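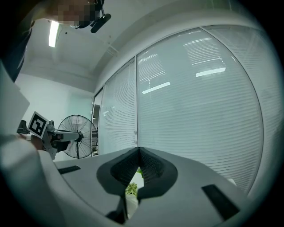

21 Jun 2018

Second day with the Trendley kit and my right thumb has resigned. The man from the firm did say there would be "a short period of getting used to the squeeze", in the voice dentists use, and I nodded along and thought of my years of carrying shopping up three flights. Shopping does not fight back. These want a steady pull all the way through, and if you let up for a moment the fingers sigh apart and drop whatever you had.

To be fair to it (I am supposed to be fair to it, that is what Broment are paying me for until the end of June) the fingers themselves are very good. They are black and soft with a texture on the pads, and they splay out into a wide V when you close them on nothing. They will take hold of a pencil, a teabag, a sock. I picked up a grape after lunch and put it down again undamaged, and was more pleased with myself than I have been about anything at work since Easter. Then I did it again for the log and burst it.

The idea, as the brochure has it, is that you hold one of these in each hand, put the black contraption on your head, and do ordinary jobs. The grippers see what you do, the headpiece sees roughly what you see, and later on a robot arm is meant to have learnt something. There is no robot arm in the price. I asked. The arm is "a separate conversation", and from the look on his face a long one.

Spent the morning on setting up. The manual says 2 minutes to fit the headpiece. I would like to meet the head. Mine needed the strap let out, taken in, let out again, and then the little module at the front kept dipping so that I went about with my chin up like somebody's aunt in church. By eleven I had a red line across my forehead and had stopped caring how it looked, which I suppose is the real setting-up period.

The square tags on the grippers have to be kept clean and in view. One thumbprint on the pattern and the software claims it has lost your hand. It says so in a pop-up: HAND LOST. I was holding a biscuit in it at the time.

Had the whole meeting room for it, blinds shut, glass all down one side. The manual has a page of warnings on shiny surfaces and I read it after I had carried everything in, naturally. It grumbled at me twice before lunch and I blame the lights coming back off the glass, though I can't prove it. Put that down under "site" on the form and not under "faults". I left the fan off. It would have been nice to have it on, but the built-in microphone picks up everything and yesterday's recordings sound like a light aircraft.

The target for the trial is 200 clean runs of the same few chores. I have been at it for two days and have 41, of which the software likes 36. It will not say what was wrong with the other five. It gives them an amber triangle. One of them was, to my eye, the best cup-into-cupboard anyone has ever done, and I have kept it out of spite.

Afternoon went on comparing it with the Costigan set, or with my notes on the Costigan set, the thing itself having gone back to Clamton a fortnight ago in a box it no longer fitted. The Costigan was lighter. It was also, I see from my own handwriting, "like shaking hands with a stapler". The Trendley has the better grip and the bigger body, a broad pale grey lump that gets in your own way when you reach low. You find yourself peering round your own hands. After an hour of that I caught my elbow on the door frame and said something the microphone will also have picked up.

Battery lasted until about twenty to four, against a promised full working day, unless they work short days at Trendley. Charging needs both grippers lying flat side by side and I had to move my papers, my lunchbox and the plant to make room. The plant has had a wearing week. Yesterday I tried to pick a dead leaf off it, which is a suggested exercise on page nine, and took a live one.

Rang the support line to ask about the amber triangles. Very polite. They are going to send a document.

What I can't settle is what to put in the box marked "Would you recommend?" It does what it says, more or less, and the hands that made it had obviously picked things up before. Whether Broment need a pair at that price, for a robot they don't own, is above my pay. I have written "Yes, with shorter sessions" in pencil for now.

Home by six. Tried to open the marmalade and had to ask the cat to look away. Tomorrow is folding tea towels, forty goes at it, left hand leading. Must remember to take a plaster for the thumb and my own biscuits.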